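首页 > 地方 > 市民生活 > 图书馆

离座超过40分钟视同退座，勒洛图书馆新规定试行首月，纸条比书多

分享 18　评论 40

勒洛（Lurlow）镇图书馆从二月起试行新的座位规定：读者离开座位超过40分钟，桌上的东西由馆员收走，座位让给下一位。规定贴出来的当天上午，阅览室靠窗一侧照例坐满了水杯、围巾和一本摊开的《桥梁养护手册》，人则零零星星。

馆方说，规定酝酿已久，起因是去年秋天的一次清点。馆员趁午饭时间在阅览室里走了一遍，发现有主的座位不少，有人的座位不多。清点结果后来写进了一份内部说明，标题叫《关于物品就座问题的初步意见》。说明没有公开，标题倒是很快传遍了全镇。

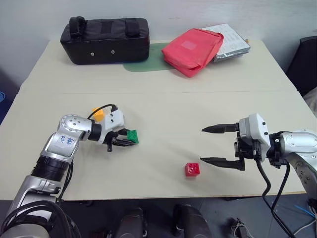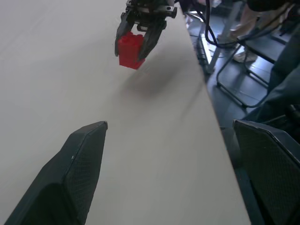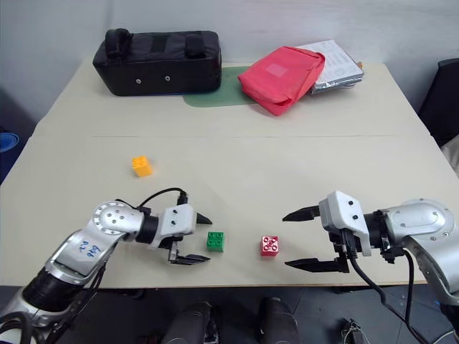

离开座位多久，东西会被收走？

满40分钟以后。馆员先在桌上放一张写有时间的纸条，到点没人回来，东西装袋送到一楼服务台，当天闭馆前都可以领，第二天起转到失物柜。

规定的正文很短，附件长达18页，主要讨论什么算“离开”。去书架找书不算，上厕所不算，在走廊接电话要看能不能从座位上看见本人。到门外抽烟算，但抽烟的人如果把外套留在椅背上，按附件的说法，“可酌情认为其有较强的返回意愿”。至于外套比人先到、人一直没到的情况，附件另设了一节，措辞严厉得多。

负责起草的馆员日德鲁纳斯·斯普罗吉斯（Žydrūnas Sproģis）对记者解释，附件之所以写得细，是因为旧规定写得太粗。旧规定只有一句话：“请勿占座。”这句话在墙上挂了很多年，挂它的那面墙前面，恰好是全馆被占得最厉害的一排座位。

“大家都同意这句话，”斯普罗吉斯说，“每个人都觉得说的是别人。”

他承认起草过程比预想的费劲。最初的方案是按物品的价值来判断：放一台电脑，说明人会回来；放一支铅笔，说明人未必回来。方案在馆内试了几天就放弃了，原因是有位老读者长期用一只不走的怀表占座，馆员之间对怀表的价值无法达成一致，其中一位还把它送去给镇上的钟表铺看过。钟表铺的结论是修好比买一只新的贵，这对判断占座没有帮助。

后来改成了按时间。可选的时限有好几种，半小时的支持者认为读书人应当坐得住，一小时的支持者则认为吃饭总得让人好好吃。争论的焦点很快落到了图书馆对面的斯特拉兹茨咖啡馆（Strazds），那里中午的汤出名地慢。馆方派人去喝了几次，记下从出门到回座的时间，取了一个比较体谅厨房的数字。咖啡馆老板对此的回应是在黑板上加了一行字：“本店的汤，图书馆认证，赶得上。”

馆方表示没有认证过任何汤。

试行头几天最忙的是纸条。按照流程，馆员要在纸条上写明放置的时间，再按时回来查看。问题在于读者很快学会了看纸条。有人把自己写的纸条提前放在桌上，时间往后写；有人互相照应，谁先回来就把左右两边的纸条一并收掉，权当邻里互助。有一张桌子上出现过一张字迹工整的回条，请馆员“下次放轻一点，我在睡觉”，落款的位置画了一只猫。

斯普罗吉斯说，纸条现在换成了盖章的，章由值班馆员随身带着。章面上刻的是馆徽，一只站在书上的鸭子。选这枚章没有特别的考虑，馆里只有它和一枚“注销”章，而把“注销”盖在读者的座位上，大家都觉得话说重了。

邻镇萨尔尼马赫（Sarnimach）的读者对这套办法持观望态度。那边的图书馆几年前买过一套尤利萨尔牌（Jullisar）的电子选座屏，读者刷卡领号，按号入座，离座再刷一次卡。据当地人说，屏幕装好以后排队的地方从阅览室挪到了屏幕前面，而且有人开始用书包占屏幕前的位置。屏幕至今还在，多数时候显示的是天气。

勒洛方面也收到过同一套设备的报价，看完以后去买了那枚图章的印泥。

读者的意见分成几派。备考的学生普遍赞成，理由是他们本来就不走。一位在靠暖气位置坐了整个冬天的学生说，她对新规定唯一的感受是终于有邻座了，以前左边是一条格子围巾，右边是一个保温饭盒，“都很安静，但没法借橡皮”。

反对得最坚决的是早上来看报的几位老人。他们的做法多年不变：开门时把帽子放下，去市场买菜，回来看报，看完回家做饭。帽子在座位上的时间比人长，这一点他们并不否认。其中一位提出，帽子占的是椅子，报纸在架上，两样都没碍着谁；再说那把椅子的坐垫是他自己从家里带来的，要收帽子，就得把坐垫也还给他。馆方查了一下，坐垫确实不在资产清单上，目前正在研究它算物品还是算家具。

他的一位报友想得更远，已经开始训练自己先买菜后看报。试了一周，他说最大的困难是鱼。图书馆的规定里本来没有鱼，附件第二版里有了。

还有一类读者介于两派之间，他们反对占座，也占座。一位每天下午来抄族谱的女士说，她看见别人的书包心里就有气，自己的书包不一样，她的书包里有族谱。问她如果别人的书包里也有族谱怎么办，她想了想，说那可以坐下来聊聊，说不定是亲戚。

服务台那边的变化更具体一些。东西装袋以后要登记，登记要写名称，名称经常难写。登记本上有“疑似午饭”，有“绳，用途不明”，有“书，本馆所有，不应由读者用来占本馆的座，已归架”。失物柜原先只用最上面一层，现在开到了第2层。管登记的馆员说，多数东西当天就领走了，剩下的主要是雨伞，而雨伞在哪里都是剩下的。

领东西的人态度各异。有的道歉，有的问能不能把座位也一起领回去，有的站在服务台前看完自己那只袋子上的登记内容，要求更正。上周一位先生就为登记本上的“旧毛衣”三个字争辩了一阵，最后改成“毛衣”，他签了字，没有拿走，说下午还来。

馆方也遇到了一个没料到的情况：座位空出来以后，有一部分并没有人去坐。靠窗那排最抢手，收走东西之后很快补满；靠门那排原来也总是放着东西，收掉以后却一直空着，因为门口有风。斯普罗吉斯由此怀疑，靠门那排的东西当初可能就没有主人，只是每天被擦桌子的人挪开，又原样放回去。其中一只蓝色的文件夹打开以后是空的，封面上写着前任馆长的姓。

前任馆长已经退休，接到电话后表示文件夹可以扔掉，又问他原来的座位现在谁在坐。

按计划，试行期为2个月，之后由馆方根据登记本和读者意见决定是否保留。意见可以投进一楼楼梯口的木箱，也可以当面说。木箱目前收到的纸条里，讨论座位的占多数，另有几张问暖气能不能早点开，一张要求恢复晚间开放，还有一张什么也没写，盖着一只鸭子。

图章因此改为由值班馆员挂在脖子上。

阅览室的开放时间没有变化，仍是上午九点到下午六点，午间不闭馆。带婴儿的读者和行动不便的读者离座不受时限约束，跟值班馆员说一声就行。考试季的安排另行通知，附件第三版据说正在写，会增加“外套”一节的内容，并对“能看见本人”给出一个明确的距离。至于坐垫，馆方说在有结论以前先放在原处，它的主人可以照常坐，也可以照常把帽子放在上面，时限照算。

分享 18　评论 40

首页 > 地方 > 市民生活 > 图书馆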